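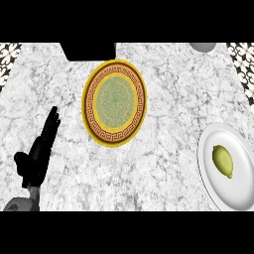 March, Saturday, 14:30. Vídalín bequest, seated saint, limewood.

Second session on the base. Raking light from the left confirms tool marks on the underside, gouge about 22 mm wide, same as on the Sturkus figure. Back is hollowed to the shoulders and closed with a later board, two nails, both machine-cut. Did not remove them.

Lower hem: flaking blue over white ground. Faced with Japanese tissue and 2% methylcellulose. Left hand is a replacement – grain runs the other way and there is no ground under the paint. The old dealer's card from Brukgate calls him St. Anthony Abbot. I see no bell and no pig, and the staff hole is too shallow to be original. Leave as "abbot saint" on the worksheet for now.

Snædís Brynjólfsdóttir compared the drapery with the Wamel group. Folds over the knee agree, the collar does not. She wants a cross-section from the cope before anyone writes "workshop of" on the label. Agreed. Sample site marked on the overlay, inside an existing loss.

RH in the case held at 40 overnight, too low for this one. Added conditioned silica gel.

To do: X-ray of the neck join, new mount for the base, ask for the back of the card to be scanned.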